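Sandrine Pichon had made the tea before I found the right door, and by the time I had my coat off she was already telling me about commas. She has spent the best part of her working life at Pudbridge writing rules for other people's machines, and the rulebook she is proudest of – the one for two-armed robots handling small objects in simulation – has, she reckons, lost more friends over commas than over anything in engineering.

"People will forgive you a hard rule," she said, pushing the biscuits across. "They won't forgive one they have to read three times. So I read every line out loud, at home, to my poor husband, and if he has to put his fork down to follow it, the line goes back in the drawer."

I had come to talk about the second edition, which went out to members in May and has been argued over ever since, mostly in good humor. The first edition was 11 pages. The new one is a good deal longer, and when I asked her whether that was a success or a failure she laughed so long that her colleague Krishnamoorthy Chacko came in from the next room to see what he'd missed. He stayed, I'm glad to say, and pulled up a chair.

It was Krishnamoorthy who wrote the part on holding, and he talks about it the way other people talk about their gardens. His first rule is that a grasp has to be judged from more than one view, and his second is that the arm with nothing to do still has a job.

"Everyone watches the busy hand," he told me. "I was the same! You get so wrapped up in whether the fingers are on the object that you forget there's a whole second arm up there. So we wrote it down. If one arm is holding, the other one has a stated place to wait, and it's somewhere you can see it, and it's near enough to help."
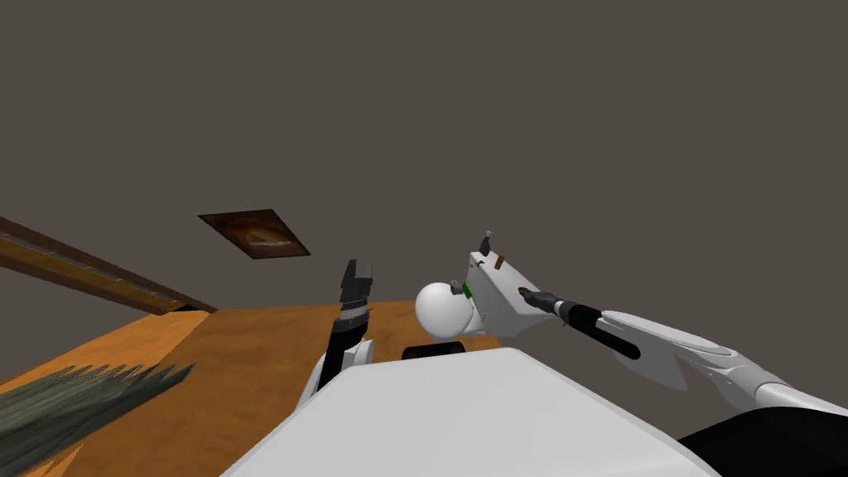 The right gripper holds the piece while the left stays raised and empty.

He was keen that I shouldn't take this for fussiness. Before the rule, he said, every team had its own habit. At Barnex they parked the spare arm low and out to the side. The people at Achari left it wherever the last move had ended, and when the two groups swapped trials to compare them, neither could make much sense of the other's results. They had 700 trials between them and ended up throwing out 400. Sandrine winced at the number all over again, though it must be a couple of years old by now.

"That was a very long afternoon," she said. "Lovely people, all of them, and they had done careful work, and it just didn't line up. I remember thinking, well, we could have saved them this with one paragraph."

We moved on to the approach, which takes up most of the new material. The rule the members like best is the one they call "open and square". Before the fingers close, they should be open wide enough to clear the object on both sides, and the object should sit between them. It sounds like something you'd tell a child picking up an egg, and I said so, and Krishnamoorthy said yes, exactly, he had taught it to his nephew that way.
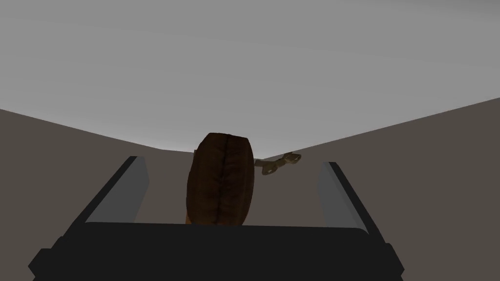
Fingers open, with the brown object between them and a smaller tan one just beyond.

The clause that follows it caused more trouble. It says that anything lying close to the target has to be named in the trial notes, even if the robot is never meant to touch it. Some members felt this was a lot of typing. Sandrine has sympathy for them – she does the typing too – but she wouldn't budge, and she told me why at some length, with a teaspoon and 2 biscuits standing in for the target and its neighbors. If the fingers nudge the thing next door and it isn't in the notes, she said, whoever reads them later has no way to tell whether it was meant to be there at all.

"Write down the neighbor," she said, tapping the teaspoon. "I'd have it on a mug if they'd let me."

I asked whether there was anything in the second edition they would take back. Krishnamoorthy thought about it for quite a while. He has doubts about the section on pauses, he said. The rule asks for a short stop once an object is off the table, before the arm goes anywhere else, so that the person reviewing the trial can look properly at where the fingers are and how the piece is sitting in them.
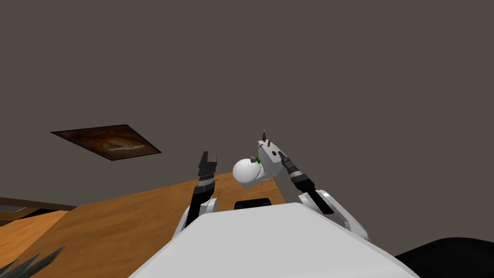
"I still think the stop is right," he said. "What I'd change is that we didn't say how long. We put 'a short pause', and I was very pleased with that at the time, very natural, very readable. And then Brotex wrote to ask what short meant, and I had to admit I'd been picturing it differently from Sandrine all along."

"Quite differently," said Sandrine.

They have agreed on a figure since then, and it will be in the next printing, together with a better index and, she promised me, fewer commas. She walked me down to the front door herself, still talking, and had me read the new wording of the pause rule off the back of an envelope while I did up my coat. I only had to read it once. She looked delighted, and went back up to tell Krishnamoorthy.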